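Automation | Workplace

Kitchen work moves onto the rota at Prostico as hand-held grippers come into use

By the technology desk, March

Print this article | E-mail this article

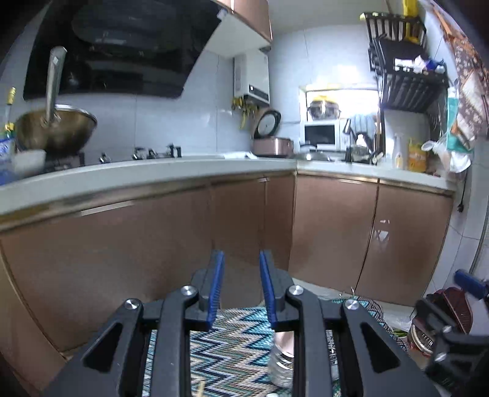 Prostico, which supplies cleaning and kitchen staff to private homes, has changed the job of part of its workforce to include recording household tasks for robot training. The company said 50 of its home staff now spend half of each shift working with hand-held grippers in place of bare hands.

The grippers have two fingers and are operated by the worker directly. Each movement is logged and passed to Clemer, which is building the control software for a household robot named Lisa. Clemer said it had accepted 3,043 recordings from home kitchens since the program began and had returned 464 as unusable, most of them for being too fast.

Speed is the main change for staff. Under the old schedule, a kitchen was cleared and wiped down in one pass, and workers were rated on the number of homes completed. Recorded shifts are paid by the hour, with no target for homes. A task such as moving a bottle from the floor to the counter may be repeated several times from different starting points, and items are left where the household keeps them – Clemer does not want kitchens tidied before recording starts.

Prostico said the work had also brought new complaints. Staff reported sore wrists and forearms in the first weeks, mainly from low tasks done at floor level. The company has since capped continuous gripper use at 20 minutes and moved floor tasks to the start of the shift. Workers may decline recorded shifts and keep their former hours.

Training takes two days at the company's Lozano depot. It covers grip width, approach angle and how to release an object without dragging it. Staff who complete 100 accepted recordings move to a higher pay band, and some now review the recordings of newer colleagues, a desk job that did not exist at the company before.

Households are asked for consent before each visit and can withdraw a recording afterward.

Clemer has not said when Lisa will be tested in homes. Prostico said it had no plans to reduce staff numbers, but that it expected fewer of its workers to be hired for cleaning alone. A review of the shift pattern is due before the next group begins training.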